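Getting to the Bus: Why People in Sternholm Don't Take the Storken Line
Final project report, Human Geography
8 July 2023

My first idea for this project was to look at bus fares, and I dropped it in the second week. I'd assumed people in Sternholm drove to Storken because the bus cost too much. Then I started asking my neighbors and hardly anyone could even tell me what a ticket costs (it's 2 dollars, which I had to look up myself, so I can't judge). What they wanted to talk about was the stop. Where it is, how you get to it, what it's like standing there in February with the wind coming off the fields. So that became the project.

Some background for anyone who doesn't live out here. Sternholm has one bus line, and it goes to Storken and back. The stop used to be right in the middle of the village, outside Zanetti, the bakery. A few years ago it got moved out to the junction so the bus wouldn't have to squeeze through the main street and turn around by the church. The new stop is 600 meters from the old one. On a map that looks like nothing. My teacher said most planners would call it an easy walk, and for me it is, if I'm awake.

How I did it

I made a one-page paper survey and printed 100 copies. I left most of them on the counter at Zanetti with a shoebox for the answers and put the rest through doors on my own street. I got 80 back, which I was really happy with! Part of that is the bakery, I think, because people were standing in line with nothing else to do. It also means my sample leans toward people who buy bread in the morning and live near the center, and if I did it again I'd put a second box somewhere at the other end of the village.

The questions were how often you take the bus, how often you took it before the stop moved, how you get to the stop now, and then a big blank space for anything else. I almost left the blank space off to save room. So glad I didn't, it was the best part.

I also rode the line myself on school days and wrote down where people got on. That was less useful than I'd hoped. The morning bus is mostly students and we all get on at the same place anyway, so my notebook is full of the same line over and over.

What people wrote

The short version is that a lot of people who used to ride now don't, and the ones who stopped were mostly older or had small kids. I expected the older people. I hadn't thought about strollers at all. One mom wrote nearly a full page, up the margin and onto the back, about folding the stroller at the stop with a baby on her hip and the groceries at her feet.

Distance came up less than I thought it would. People wrote about the shelter (there isn't one), about the bench (there was one, it's gone), and about the schedule being posted so high up that shorter people can't read the bottom of it without a flashlight, which I still don't understand but two different handwritings said it. Some people said they'd use Plullorer, the ride-share board for the area, before they'd wait at the junction. I tried to get numbers on how many rides get posted there and never heard back, so that part of my plan is missing from this report.

Nobody I asked wanted the bus back on the main street, by the way. I had a whole section planned on that argument and had to cut it. The people who live there like the quiet, and the people who don't live there seemed fine with them having it. What they wanted was a better walk to the stop, or a smaller stop halfway.

What went wrong

My question about how often you ride had "sometimes" and "now and then" as separate answers. I have no idea what I was thinking. I ended up adding them together, so the middle bar on my chart is fatter than it should be. I also forgot to ask for ages until after the first batch was printed, and wrote that question in by hand on every sheet, and some people missed it. 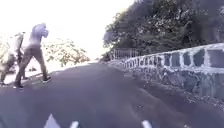 The walk is the thing I'd study next if I had another semester. Almost every comment in the blank space came back to it one way or another, and I'd like to go out at different times of day and find out who is on foot and where they choose to walk. You've got the asphalt curving off ahead and a low stone wall running along the right, and the two people are over on the left side of the road. I'd want to ask walkers which side feels better to them and whether they'd change it in the dark. I'd also like to do the whole thing again in February, with a stroller borrowed from my cousin, and time it.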